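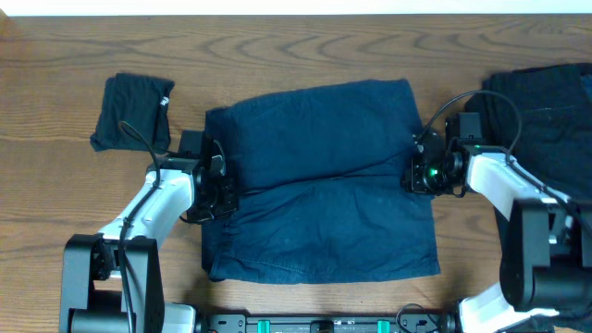
Will anyone lose their job because of the folding arms?
There are no redundancies planned at the Zurulier laundry as a result of the new folding benches. Two people who used to fold full time have moved to sorting and pressing, on the same grade and the same hours. If that changes, Shoshana Park will tell staff before it goes to anyone outside the building.

Home Staff pages Rotas Pay and leave Folding benches Contact
Search this site Go

Which items go to the arms?
Plain garments only for now: trousers, shirts, T-shirts and work jackets without padding. Anything with beading, pleats, long ties or a repair ticket is still folded by hand. Fitted sheets are folded by hand too, and we have no date for changing that.

Do I need to turn out pockets first?
Yes. Pockets are checked at sorting, as before, and buttons and zips should be fastened before a garment reaches the bench. Put anything you find in the tray with the customer's docket number.

How many garments are we talking about?
The laundry handles 2,890 garments in a normal week. In July the arms folded 960 of them and the rest were done by hand. The aim for the end of the year is higher, but nobody has an individual target for how much they pass to the arms.

What does the bench operator do all day?
You lay garments out, watch the folds, and take finished pieces away for bagging. You also refold anything that isn't good enough — expect a fair number with heavy denim, which springs open at the crease. Each operator looks after one bench.

Can I reach in while the arms are moving?
No. Press the stop button, wait until both arms are still, then move the garment. This applies even if a sleeve is about to slip off the table. A spoiled fold costs nothing.

Is there training, and is it paid?
Training takes 2 shifts and is paid at your usual rate. Kenji Halvorsen runs it. The first shift is mostly loading and stopping; the second covers faults and the end-of-day clean, including getting lint off the table and the grippers.

Am I being filmed?
The cameras on the arms point at the table so that the arms can find the cloth. They may pick up your hands and sleeves. The recordings are not used for timekeeping or discipline, and this is written into the agreement signed with the staff side in Frimpong and Erkard as well as here.

Does my pay go up if I work a bench?
There is an allowance of £80 a month for trained operators. It is paid whether or not you are on the bench every shift.

What if I'd prefer to stay on hand folding?
Tell your shift lead. Hand folding carries on at all three sites and people who want to stay on it have been able to so far. We can't promise the same number of hand-folding hours next year.

Who do I speak to about a problem?
For faults, Kenji Halvorsen. For rotas and pay, Darnell Mbeki, in the office until 4 pm.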